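Tobias Calloway spent 22 years running hotel laundries before he joined Prumilent, where he now decides which jobs a machine should be asked to try. He is wary of the question everyone puts to him first.

"People want to know when they can buy one that does the washing," he says. "I tell them I don't know. I can tell them what it does with a T-shirt."

The T-shirt has been his main concern since August. Towels and pillowcases came earlier and went fairly well, as they are flat and have four corners. A shirt has sleeves and a neck, and two layers that slide over each other.
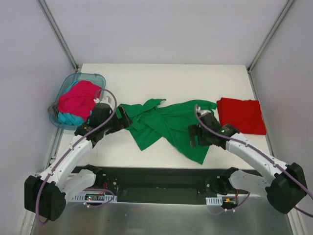 Calloway's old staff at the Manole hotel would fold a shirt in a few seconds while talking about something else. He doesn't expect two arms on a bench to get near that for a good while. His present target is 70 seconds a shirt, and he counts a fold as good only if he would have sent it up to a guest.

"I'm strict about it. A sleeve hanging out is a fail. I don't care how clever the bit before was."

By that measure, 258 of the last 1,860 attempts were good. He gives the figure without being asked and says he would distrust anyone in the trade who kept theirs back.

Most of the failures begin with the grip. A person picking up a hem can feel whether they have one layer or two, and will rub the cloth between finger and thumb to separate them. Two hard fingers closing on a bunch of cotton give much less away.

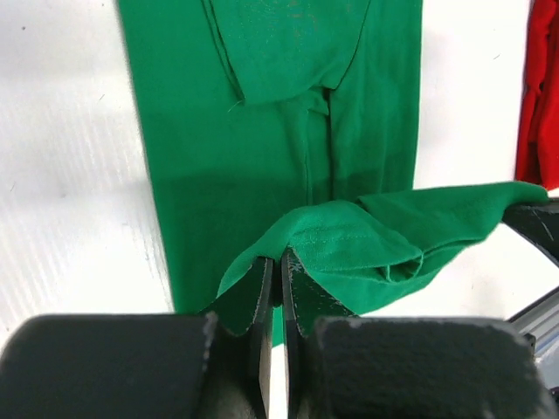

*Photo: Prumilent*

"If you've got both layers when you wanted one, everything after that is wrong," Calloway says. "You can pull it as straight as you like."

Reginald Strickland looks after the software side. He came from Isetti, where he worked on packing lines, and he found laundry a shock.

"A box stays a box," he says. "You move it and it's the same shape at the other end. With a shirt, every time you touch it you've got a new shirt."

He thinks shop work may come before housework. A clothes shop has the same stock in known sizes, and somebody has to refold the display tables all day. A family's basket could have anything in it.

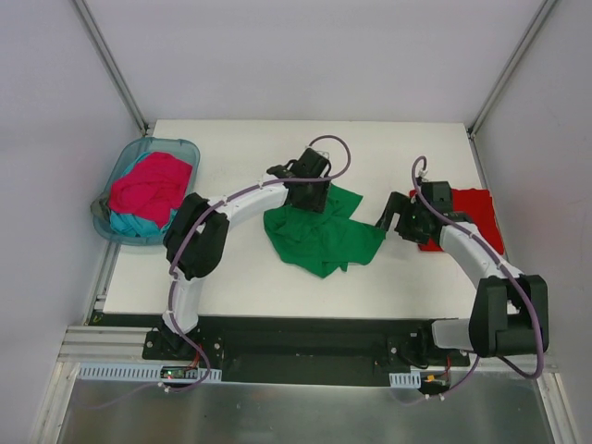 ## Shops first, then homes

Tredia, a small chain of clothes shops, has asked for a trial in one of its stockrooms. Strickland would like to say yes. Calloway wants better numbers first, and the two of them have been arguing about it for a month.

"Reg says we'll learn more in a real stockroom, and he's probably right," Calloway says. "But they've got staff there with work to do. I don't want someone standing behind the machine putting its folding right."

Strickland's answer is that a slow machine could work through the evening, after the shop has closed, and leave the bad ones in a pile for the morning. 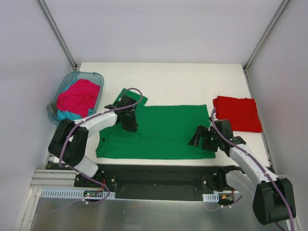
Neither man will give a date for the home. Strickland points out that folding is only one part of the chore. The clothes have to be taken out of the washer, dried, turned the right way out and put away in a drawer that may already be full. He has seen each of those done by a machine somewhere, but never all of them by the same one, in a house with stairs.

Calloway still does his own ironing on the kitchen table. Asked whether he would have the arms at home if they were free, he thinks about it for a moment.

"Where would I put them?" he says. "I've got a two-bedroom flat."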